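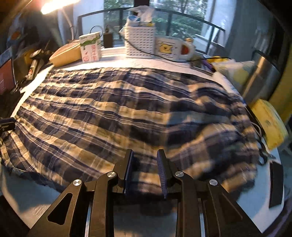 ## The bed is also the desk, the pantry and the phone table

January is when I finally deal with my bedroom. The rest of the year I sort of live around it. My place is small (300 square feet if you count the closet, and I do), so the bed ends up holding everything that has no shelf of its own. Mugs, a carton of milk, chargers, the white basket with the little holes. It all drifts up toward the head of the bed and stays there for weeks!

So this week I'm doing the blanket first. I know, most people would clear the mugs first. But a smooth blanket makes me feel like I've already won something, and then I keep going.

The plaid one is my favorite thing in the room. Navy and cream, goes with nothing else I own. I got it when I moved out of the shared place on Esfahani Street, and my friend Senyo Agyeman has been trying to talk me into trading it for his gray one ever since. No deal, Senyo.

My folding method, such as it is:

- Spread it flat and pull the corners out, even if it stays wrinkly in the middle.
- Long side over first. Stripes are great for this, you just line them up.
- Fold again the same way, then in thirds from the foot end.
- Leave it at the bottom of the bed and walk away before you start fussing with it.

I spent over 5 minutes on the corners alone the first time. Checks show every crooked edge, and once you notice one you can't stop looking at it.

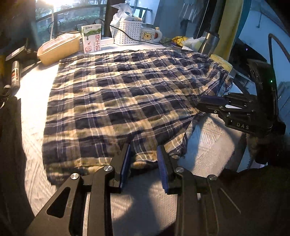

*Plaid blanket, corner stage. Milk still on the far side of the bed.*

Next up is the basket. I want it to be the one spot for cables and small stuff, with the plastic bags moved to the kitchen drawer where they belong. The mugs go back to the sink, obviously. I'm keeping the yellow cartoon one within reach though, it's my tea mug and I like it by the bed.

I've also been eyeing a narrow shelf from Flikelton that would fit along the wall, 6 inches deep, just enough for a mug and a phone. If anyone has one, tell me if it wobbles. I'll probably measure tonight after dinner and then put off ordering it until spring.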